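Speaker notes - "Looking after the hand grippers at station 8"
Internal maintenance meetup, September. Slot is 40 minutes, leave time for arguing.

Slide 1 - title

Wait for the coffee line to die down. Say hello. Say that I look after the hand-held grippers at the Rorkidside shop, and that I was given this job because I once tightened a screw in front of a manager.

Slide 2 - what we're dealing with

Two hand-held grippers per station, one for each hand. The operator folds clothes with them all day and the recordings go off to train the folding cell. If the grippers are sloppy, the cell learns to be sloppy, and it learns that part very quickly.

Everyone wants to talk about the cell. Tonight we talk about bushings. Pause here in case anybody wants to leave.

Slide 3 - the linkage

Black plastic links, brass bushings at the pivots. The plastic is cheap to replace. The brass is cheap too, but getting it out without wrecking the plastic is where your afternoon goes.

Wear shows up first as side play at the tips. Hold the jaws closed, wiggle one finger sideways, feel for the click. If you can hear the click over the compressor, you should have been here a month ago.

Tell the Trumodo story. They sent us a maintenance sheet that said "lubricate as required." We lubricated as required. Every light-colored shirt we folded that week had a gray thumbprint at the collar. We now run the bushings dry and wipe them at the end of the shift. (If someone asks which grease it was, I have thrown it away and I have tried to forget the name.)

Slide 4 - pressing in a new bushing

Support the link from behind, flat, on the Baert block. Start the bushing by hand. If it won't start by hand, it's crooked, and a bigger tool will only make it crooked faster. Press until flush, then stop. Check that the link swings under its own weight before you put anything back together.

Pass the bag of ruined links around the room at this point. There are plenty. Most of them are mine.

Slide 5 - jaw pads

These get blamed for everything. Thin fabric slips, so somebody cranks the pad screws down, so the pads toe in at the bottom and only touch along one edge, so the fabric slips more. Back the screws off, close the jaws on a strip of paper, pull. It should drag evenly from top to bottom. Then snug the screws a little at a time, going back and forth.

Lint goes in the screw holes. Pick it out before you put a driver in there, or you'll be drilling it out later like I was.

Slide 6 - the log

Our log is called Semen. It was named by the vendor, it is apparently a perfectly good first name, and I am going to stand here quietly until you've finished.

Okay. Each gripper gets a line per check: play, drag, anything odd. Over the summer we put in 659 lines. Reading back through them, the useful ones said things like "left finger clicks when closing on a waistband." The useless ones said "fine." I wrote a lot of "fine."

Slide 7 - test garment

Don't sign off a gripper on a hand towel. A towel will forgive you anything. We use something slippery with a lining in it, two grippers, pick it up and pass it over 3 times. If the lining slides away from the shell while the jaws are closed, go back to the pads and do the paper strip again.

Do it at the real table, standing where the operator stands. A gripper that feels great on my bench can feel awful out there at arm's length.

Slide 8 - leave this one up during questions

Somebody will ask about metal links. We tried one set. Lovely to use until your wrists gave out, which was before lunch. Spare bushings are in the tin by the door, please sign for them. 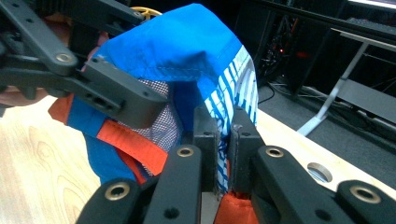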